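How to Report a Lost or Stolen Number Plate in Grodham

A missing number plate must be reported to police as soon as the owner becomes aware of it. Plates are often taken for use on another vehicle, and the registered owner may receive fines or toll notices until a report is on file.

Before you start

Have your registration certificate, your driver licence and the vehicle identification number at hand. If only one plate is missing, remove the other and keep it in a safe place. It must be surrendered when new plates are issued.

Step 1. Make the report

Reports may be made at the counter of the Grodham or Wanyama police station between 7 am and 4 pm, or by telephone at any hour. State where the vehicle was parked and when the plate was last seen. If you saw the theft take place, call the emergency line instead.

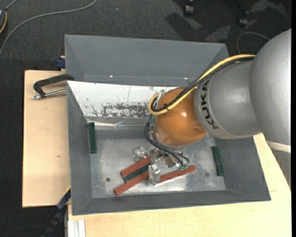 Step 2. Record your report number

The officer will give you a report number. Write it down and check it against the confirmation letter. The licensing office cannot process an application without it.

Step 3. Apply for replacement plates

Take the report number, your documents and any remaining plate to the licensing office in Cusura Street within 10 days. The vehicle must not be driven on a public road without plates unless a temporary permit has been issued.

Step 4. Dispute any notices

If you receive a fine for an offence committed after the plate went missing, complete the statutory declaration on the back of the notice and attach a copy of your report. Penalties of up to $3,000 apply to false declarations.

If the plate is found

Do not refit it. Hand it in at either station and quote your report number.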